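Writing for Popular Media, Unit 6
The Celebrity Outfit Story: Handout and Lecture Notes
Tutor: Chepkoech Mutiso

Bring this to the seminar along with the piece you were sent. If you have lost the piece you were sent, bring a different one. They are not hard to find.

1. What we are dealing with

The outfit story is a short news item in which a famous person has worn something. It runs to 200 words, of which the reader takes in perhaps the first line and the price of the shoes. It has no plot. Somebody left a hotel, or got out of a car, or attended the launch of a scent, and was dressed at the time.

You may feel this is beneath you. Half of last year's group felt the same, and several of them now do it for a living.

For this unit we use a made-up star, so that none of us gets a letter. Her name is Frota. She is a singer, she has one name, and she has just been to the Carunholm Film Awards in a green dress by the house of Asska. She did not win anything. In the outfit story this does not matter and is often left out.

2. The parts

Opening line. Name, event, garment, verdict. The verdict is nearly always hidden in the verb. Frota "dazzled", "stunned" or "turned heads". She never "came".

The verb problem. Look at how few verbs these writers allow themselves. In the pieces I collected for this course, people "stepped out" so often that you would think they had all been kept indoors. Other favourites: flaunted, showcased, opted for, teamed, cut a figure, put on a display. Ask what each one claims. "Flaunted" says she meant us to look. "Showed" says we looked. A good deal of unkindness fits into that gap.

Teamed with. Used for shoes, bags and, now and then, husbands.

The age. Usually in the first two lines, between commas. Before you put it in, say out loud why the reader needs it. If the answer is "because she looks nice anyway", take it out and have a short walk.

The credit. Dress by Asska, shoes by Tedier, 1,300 pounds the pair. The price does two jobs at once: it lets the reader dream and it lets the reader tut. Check the price. Fashion houses forgive almost any adjective and no wrong figure.
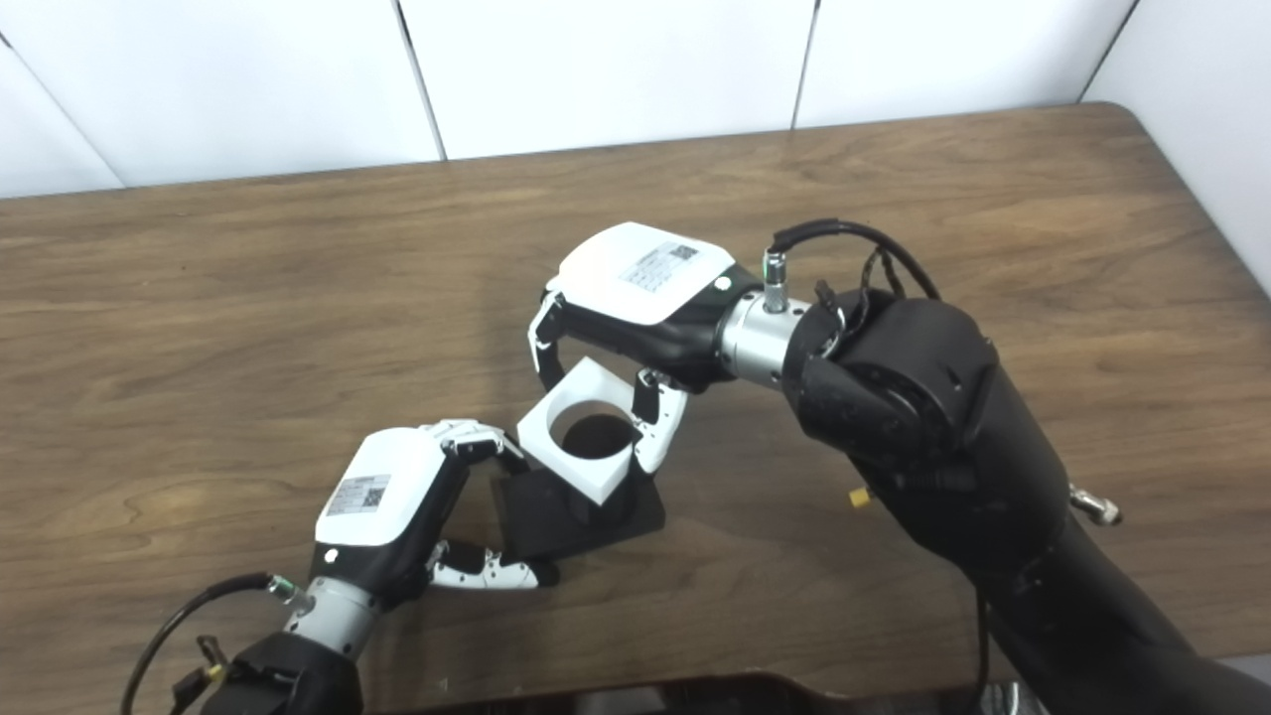
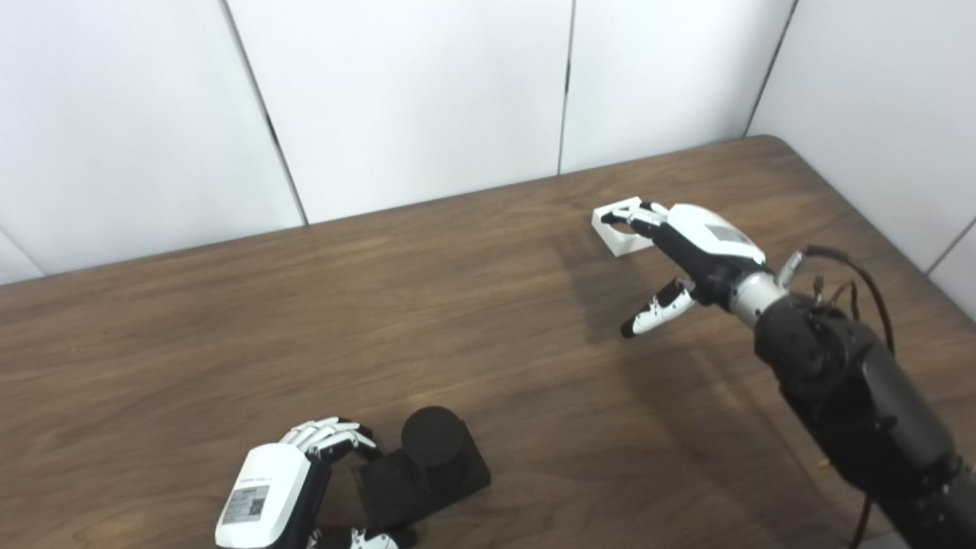 Background is the part students skip, and it is the part I mark hardest. A red carpet gives you a wall of sponsors' names and a lot of other people's elbows, so the writer learns to see only the dress. Then comes the studio shot, and the writer has nothing to say. Try a plain setting such as the white wall panels and brown table shown here. You could dismiss that as "a table", or you could notice that the grain runs in long streaks from left to right, with darker swirls in it, and that the far corner is rounded off. Now do the same for a green dress. Which way does the cloth fall? Where does the light catch it? One exact detail will carry a caption further than "stunning" ever has, and it has the advantage that the reader can check.

3. Worked sample

Weak version: "Frota stunned onlookers as she stepped out in a jaw-dropping green gown at the Carunholm Film Awards, teaming the daring number with sky-high heels."

Faults. Onlookers were not interviewed. No jaw is known to have dropped. "Number" is there only because "gown" had been used up. "Daring" is not explained, and when we ask what was dared, it appears to be a sleeve.

Better version: "Frota wore green to the Carunholm Film Awards, in a one-sleeved Asska dress that was short at the front and long enough at the back to be trodden on twice before she reached the door."

Same length, more or less. We now have one sleeve, a shape and a small accident. Please note that the accident is told without "wardrobe malfunction", a phrase I will be deducting marks for until I retire.

4. On kindness and the law

Do not guess at weight, surgery, pregnancy or the state of a marriage from the set of somebody's shoulders. "Sources say" needs a source. "Fans were quick to comment" needs fans, plural, and you must have read them.

If you would not print it about a man in a suit, look at it again. Then try printing it about a man in a suit. "He showed off his toned ankles in a slinky navy trouser" is a useful thing to have pinned over a desk.

5. Exercise

Take the piece you brought. Cross out every word that could be moved to a story about a different person in a different outfit. Count what is left. The record is 20 words out of 200, and six of those were her name and the name of the hotel.

Now rewrite it in 100 words, with no verdict in the verb. You may use one price. Hand it in by noon on the last teaching day in July, on paper, with your name on it. Spell Tedier with one d.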